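Inicio | Guías | Teleoperación | Recogida de demostraciones | Contacto

Cómo enseñar a un robot a cerrar un cajón por control remoto (y qué no esperar de ello)

Los folletos dicen que basta con mostrarle la tarea unas cuantas veces. En Jarville llevamos desde marzo mostrándosela y mi opinión es más tibia. Dicho esto, el método se puede seguir y algo se aprende, aunque a veces lo aprende el operador y no la máquina.

Antes de empezar

Reserve una mañana entera. Compruebe que el mando responde en los dos sentidos de cada eje y que la pinza abre del todo. Escriba en una frase qué cuenta como tarea terminada. La nuestra dice: "cajón cerrado, pinza retirada, mesa en su sitio". Parece una tontería hasta que dos operadores discuten si un dedo de cajón asomando vale o no vale.

Paso 1. Fije la postura de salida. Brazo bajo, pinza abierta, siempre igual. Luego ya habrá tiempo de variarla.

Paso 2. Haga diez pasadas sin grabar. Las primeras son malas y no conviene guardarlas. Quien diga que las guarda todas "para dar variedad" no ha tenido que limpiarlas después.

Paso 3. Grabe en tandas de 21. Con más, la mano se cansa y los movimientos se vuelven perezosos - se nota en las curvas. Cada demostración debería durar menos de 60 segundos.

Paso 4. Empuje por el centro del frente del cajón. Si empuja por una esquina, se cruza en las guías y habrá enseñado a cruzarlo.

Paso 5. Cambie algo entre tandas: la apertura del cajón, la altura del brazo, la luz. Los cables que haya cerca déjelos como estarían en una habitación corriente, pero no pase el brazo por encima.
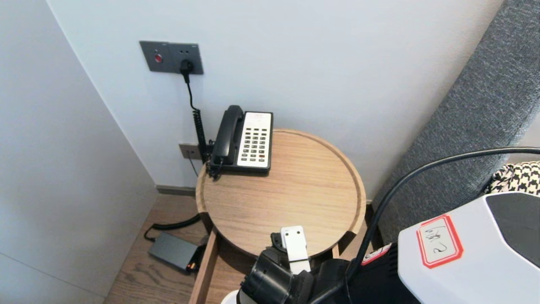
Grupo de Teleoperación - Laboratorio Aoki, sede de Jarville

Con una mesa redonda como la nuestra hay una molestia añadida: el borde sobresale, y el operador tiende a bajar demasiado para esquivarlo. Ensaye la aproximación desde abajo y sin prisa. Si tiene un teléfono encima, vigile además que la mesa no reciba golpes.

Paso 6. Revise y descarte. Nosotros tiramos 19 de la primera tanda larga. El manual de Zasbridge pide 500 demostraciones por tarea; no he visto que explique de dónde sale esa cifra. Yo pararía antes, probaría la política y seguiría solo si mejora.

Comentarios

Saodah Manurung: En Girkanley hicimos lo del paso 2 y coincido. ¿Descartáis también las que acaban bien pero con titubeos?

Autor: Las de titubeo corto las dejo. Si el brazo se queda parado a medio camino, fuera.

pinza_floja: Yo sigo pensando que un muelle en el cajón sale más barato.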